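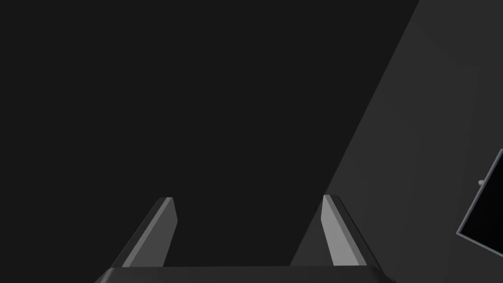
1/ Spent the week on the wrist camera for the arm I'm building at the Renville shared shop. The arm itself has been bolted together for a while, but I want the camera position settled in the sim before I drill the real bracket. At the current mount height both fingers stay in view when the gripper is open wide, and the palm only takes up a low band along the bottom. The right fingertip comes out a little higher than the left, and I'd like those level.

2/ My first guess is that the camera is rolled slightly relative to the gripper. The second guess is that I typed one joint offset wrong. I'm checking the offset first, as it takes a minute and the camera transform is a mess of numbers I copied from an older version of the arm.

3/ Offset was fine. It's the camera. Rolled it back a hair and the tips are closer to level. I'll write the number on the bracket drawing this time instead of on a paper towel.

4/ For people asking about the arm: it's a 4-joint design, cut mostly from scrap out of the Ganwood bin at the shop, with hobby servos at the joints. I call it Yook. The gripper is the part I've redone the most. Flat fingers, squared tips with an angled cut, mirrored left and right.

5/ The angled cut was a late change. Square corners caught on everything when the gripper came in at a slant. I tried rounding them and lost too much contact on thin parts. The bevel is the compromise and I can cut it on the band saw with a simple jig.

6/ The light inner faces stay too. In the sim the pads are pale gray and the outside of the fingers is charcoal, and that makes the inner edge easy to pick out against a dark background. I'm going to paint the real ones the same way. Rubber pads come in black by default, so I need to find some in a lighter color or put a light strip over the top.

7/ The job for all this is small. There's a parts cabinet in the back room of the shop, and I'd like Yook to pull a door open by the knob, take out a bin, and set it on the bench. That's the entire plan for the year. Opening the door is the hard part.

8/ Knobs are harder than bar handles for a gripper like mine. A bar can be hooked with one finger. A round knob has to end up between both fingers, and if you come in off center one finger pushes it before the other arrives. On a door with a weak catch, that's enough to rattle it.

9/ So the approach I'm testing is slow and dull: stop short, open wide, line up the middle of the gap with the knob, move straight in, close. The arm doesn't get to correct on the way in. If it's off, it backs out and starts over.

10/ Ran 200 tries of that overnight on the shop computer, with the start position shuffled each time. A lot of them failed with the knob off to one side because the arm turned before it had finished moving. I had the wrist joint and the shoulder joint starting together. Now the wrist waits.

11/ The other thing that showed up in the failures is light. My sim room is nearly black past the cabinet, and the real back room is not. It has a window and two different kinds of bulb. I'll need to vary the background a lot before I trust anything the camera code tells me.

12/ Parts note. The driver board is a Tultent, bought used. It runs warm with all the servos holding position, so I added a small fan and a 60-second limit on holding still. If the arm hasn't been told to do something by then it lowers itself to the rest and cuts power to the joints.

13/ Rest position needs work too. At the moment the elbow lands on a block of foam with a clamp through it. It's ugly, and the clamp handle is right where I reach for the power switch - I've hit my hand on it more than once.

14/ Rocío Sánchez let me use her drill press this afternoon for the camera bracket. Two slots instead of two holes, so there's room to adjust roll when I mount it. I should have done it that way on the first one.

15/ Bracket is on. Camera isn't, I'm waiting on shorter screws. The ones I have bottom out before the plate is tight, and I don't want to stack washers on a part that's meant to hold an angle.

16/ Next up is cable routing. The camera cable has to cross the wrist joint without getting pinched, and I've got a loop that looks right with the arm straight and terrible with it bent. If anyone has a neat way to do this on a small arm, I'd like to see it.

17/ Log file for the overnight run is 1238 lines and I've read maybe a third of it. More when the screws come in. I'm aiming to have it pulling the real door by June.

Comments

benchdog_ray
For the cable, run it along the joint axis if you can, then give it one loose turn around the pivot. Mine has held up fine that way.

Thirdshelf
Did you try putting a V notch in the fingers for the knob? Flat on round always slipped for me.

plainoldsolder
Silicone self-fusing tape comes in light gray. Wrap the pads with it. You'll have to replace it now and then but it grips well.

M. in the garage
Slots on brackets, always. Took me three brackets to learn it.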